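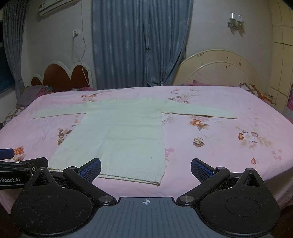

Magdolna Kocsis wrote to me last week that a fabric shaver is a waste of money, and that a cheap razor and some patience do the same work on any sweater. I used a razor for many years too, and I have two small holes in a gray cardigan to show for it. So in January I bought the Skovero, and now I can tell how it is to live with.

The Skovero is a fabric shaver with a round head and a battery inside. It weighs 235 grams, so it sits well in the hand, but my wrist was tired after the second sweater. There are two speeds. I use the slow one for wool and the fast one only for the sofa cushions.

How well does it cut? On thick acrylic, very well. The pills under the arms went away in a few minutes and the surface looked even again. On soft merino I am less happy. You must keep the cloth flat and almost not press, and still it pulls a little at the ribbed parts. I go around cuffs and hems with a comb now, the old way.

The battery lasts 54 minutes on the slow speed, I measured it twice. Charging takes 4 hours, and this is too long for such a small thing. You also cannot use it while it charges — I tried, and the motor does not start.

The box for the lint is my biggest complaint. It is small, it fills up after one sweater, and the lid opens if you touch it with your thumb. I had gray fluff on my knees two times before I learned to hold it from the back. Cleaning the blade is easy, there is a little brush in the package.

My sister has the older model from Flanditmont. It is louder, but the lint box is double the size and the lid stays closed. If you find that one second hand, it is also a good choice.

I paid for mine at the Bíró shop in Drillville, where they also keep spare blades. Please ask about the blades before you buy, my first one was already dull after about two months.

I would buy it again for acrylic and cotton. For fine wool, keep your comb.

Réka Kelemen
30/03/2019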